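Stenano Teleoperation Group
Minutes of the monthly meeting, Sun 24 July

Chair: Raimo Harju
Minutes: Huttunen
Apologies: none received

1. Minutes of the last meeting

Approved with one change. Under item 4, "recorded at full speed" should read "recorded at half speed." The shared copy will be corrected.

2. Kitchen tasks in simulation

Raimo reported on the kitchen set. The aim is still to have 900 usable demonstrations before any training run is started. All of them are to be driven by a person at the controls, with no scripted motions mixed in. Operators have been working in the simulator from home, mostly in the evenings, and the log is filling up at a fair pace.

The main trouble is with thin objects. Operators who do well with blocks and cups slow down a great deal when they have to pick up something long and narrow that lies flat on another surface. They tend to close the fingers too early, or come in too low and push the thing underneath. Raimo has gone through the rejected takes and says most of them fail in the approach, before any contact with the object.

The two-arm counter layout was used as the working case for the discussion. It has the chopsticks resting across the two white trays, with the pot and the cutting board on the other side of the counter. Raimo's view is that the left arm should start out over open counter, as it does there, so that the operator has time to line up the wrist before going in over the trays. 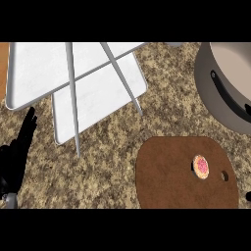 Huttunen said that starting every take from the same open spot would teach the policy one approach and nothing else, and asked for the start position to be varied from the first day. The same mistake was made with the drawer task in January, in Huttunen's opinion, and it meant throwing out 112 takes that were otherwise good.

Raimo agreed in part. New operators will keep the fixed start until they have passed the practice set. After that the start position will be shifted at random within a hand's width. Anyone who finds that the shifted start puts the fingers inside a tray or a wall should stop the take and report the seed number.

There was some talk about which arm should take which object. It was left to the operator, provided that the choice is noted before the take begins. Changing arms in the middle of a take is allowed only when the object is handed from one gripper to the other on purpose.

Agreed: fixed start for practice, shifted start for all takes that count.

3. Hand controllers

The Isuson controllers are working again after the firmware was rolled back. The left trigger on one pair still sticks when it is squeezed slowly. That pair is marked with tape and should not be used for anything that needs a light grip.

A question was raised about scaling. At present the gripper moves half as far as the operator's hand. Several people find this tiring on long reaches and would like a switch to full scale. Raimo was against changing scale during a take, as the recorded motion jumps at the switch. The scale can be set before the take and must stay where it is. The field for it in the take form is now required.

4. Guiding the real arm by hand

The bench arm can now be led by hand with gravity compensation on. The elbow still drifts down slowly when it is let go, and it was thought that the tool weight in the settings file is wrong. Huttunen will weigh the gripper and enter the new value.

People leading the arm should hold it behind the wrist. When they hold it by the fingers, the force readings come out useless. Sleeves should also be kept out of the view of the overhead camera, which is a problem in several of the recent recordings.

5. Storage

The Fudora drive has room for some 4000 more takes at the present resolution. Rejected takes will be kept for 9 weeks and then deleted. Anyone who wants to keep one for longer should move it to the review folder and write a line on why.

6. Actions

Raimo Harju: write up the start position rule and send it to all operators.
Huttunen: weigh the gripper, correct the settings file, test the elbow drift.
All operators: fill in the arm and scale fields on any older takes where they are blank.

7. Other business

The door code has changed. Ask Raimo for the new one.

The date of the next meeting will be sent out by email.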